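Against the Sealed Housing

Most complaints about household equipment concern failure. Mine concerns access. A product that fails at a part costing 2 dollars is a good product if I can reach the part, and scrap if I can't. The trade press reviews output, noise and power draw. It almost never reviews the fasteners.

Florencia Paredes ran the service counter at Urrutia for 23 years and kept a ledger of every unit she turned away. By her tally, 70 percent had a fault she could name from the customer's description. They were refused on opening time. A clip-together shell takes longer to part without cracking than the repair inside it takes to finish, and the labor charge passes the price of a new unit before a meter comes out.

Manufacturers give two defenses. The first is safety, which is reasonable for anything holding a charge and weak for everything else. The second is appearance: screws are ugly, seams collect dirt, buyers want a smooth surface.

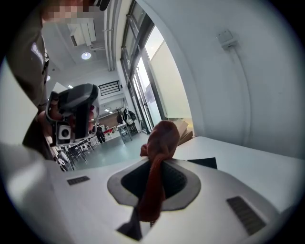 White housing with vent grilles, a mesh-covered opening and a rust-red cloth.

I accept that buyers like smooth surfaces. I do not accept that they were offered the alternative at a comparable price. Barivside sold a fan heater with four visible screws and a printed parts list until one December, when the line was replaced by a glued version. The old model had sold 900 units in its final season with no advertising. The company called this weak demand – I would call it an untested market.

Cleaning makes the same case. Dust behind a fixed grille stays there. Airflow drops, the motor runs hotter, and bearing life shortens. A removable grille needs two tabs and a slightly deeper mold. Prikutden has fitted one to its cheapest model for years, and its instructions give the procedure in a single paragraph.

I would settle for a disclosure rule. Print the opening time on the box, measured with ordinary tools, next to the wattage. Cusis already publishes the number in its dealer catalog, so the measurement can be done. Buyers who don't care can ignore it, as they ignore the wattage now.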